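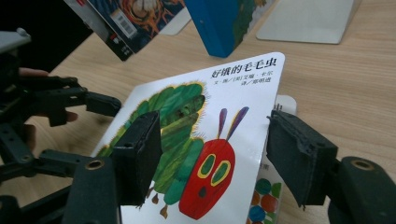
Suha Majali
Founder and shop lead, Flakier

Flakier is a small shared workshop in Zurkcombe where members build robot parts at home or at our benches. We started in Georges Ghanem's garage with one printer and a drill press. Since then we have moved into the back half of a former upholstery shop on Gritton Street. The rent is split between the members, and the tools belong to the workshop.

Our main project is a gripper held in the hand. A person picks things up with it the way they would with a pair of tongs, and a camera on the tool records what the fingers do. The black arms turn on brass bushings and the fingers have rough pads. We try it on whatever is in the house. A square board book is a good test of the pads, with its flat cover and its stiff edge. The one we use is the Chinese edition of the hungry caterpillar book, 好餓的毛毛虫.

The current version is number 5. Version 4 had bare pivot holes in the arms, and they wore oval within a month. Georges redrew the arms over a weekend and we reprinted the whole set. A full set of arms and brackets takes 43 hours on our older printer, so we start it on a Tuesday evening and leave the other printer free for members. The parts for one tool cost us 82 dollars, not counting the camera.

Foil packaging is harder than books. It folds around the finger block and changes shape with each grip, and the shiny side throws back reflections. We keep torn wrappers and bits of printed cardboard for this and use them until they fall apart. 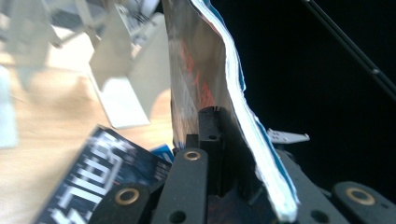
Do I need my own 3D printer to build one?
Most members don't have one. You can print at the workshop, pay for the filament by weight, and do the assembly at home with a set of hex keys and a small vise.

Georges looks after the drawings and the printers. I handle membership, ordering and the test recordings. We have 504 recordings so far, all stored on a drive in the office and sorted by object. Members can copy any of them for their own projects.

We also run a build class called Laaksonen, after the street where the garage was. It covers printing, pressing in the bushings, fitting the pads and mounting the camera. The next one begins in September. Bring safety glasses if you have your own. The shop door is on the alley side, next to the loading ramp.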